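Open day at the Kokkinos bakery, Harnby

I'd been meaning to go to one of these for ages, and in August I finally made it out to Harnby for the Kokkinos open day. They let you in from 6 in the morning (yes, I set two alarms) and the early group gets to see the ovens working, so that's the one I picked. Parking is behind the feed store, and it's free! 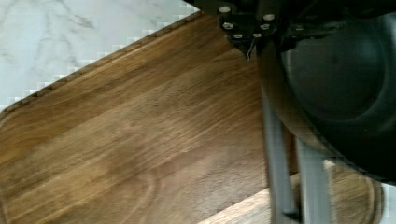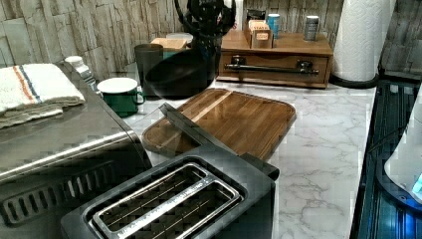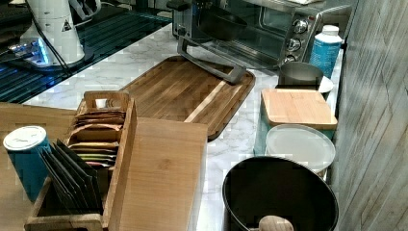 Kokkinos bakes in a long brick building that used to be a rope works, and you smell it well before you find the door. First stop was the mixing room, then the shaping benches, and all the way through we were told to wait for the bread to cool before cutting it, which is torture when you skipped breakfast. I kept thinking about a good big wooden cutting board with a groove running around it, because the Kokkinos sesame loaf sheds seeds all over the place and a groove catches at least a few of them. I bought two loaves anyway, so I've got nobody to blame but myself.

The part I liked best was the Skudetti line. Skudetti are their little shield-shaped crackers, rosemary or plain, and the day's target was chalked up by the door: 1,831 trays. They come down a belt into a cooling tunnel they call the Monel, after the metal it's lined with, and it takes 17 minutes from one end to the other. You can stand right beside it behind a rail. It's loud! Bring something for your ears if you're fussy, and wear closed shoes or they'll turn you away at the gate.

The tour takes 38 steps up to a gallery over the big ovens, and there's no elevator, so ask at the desk if stairs are a problem and they'll show you the ground floor loop. I would have happily stayed up there another hour, but the next group was already coming up behind us.

The shop at the end takes cards. Broken Skudetti are sold by the bag from a bin next to the register, and the rosemary ones had run out by 9, so go there first if you can.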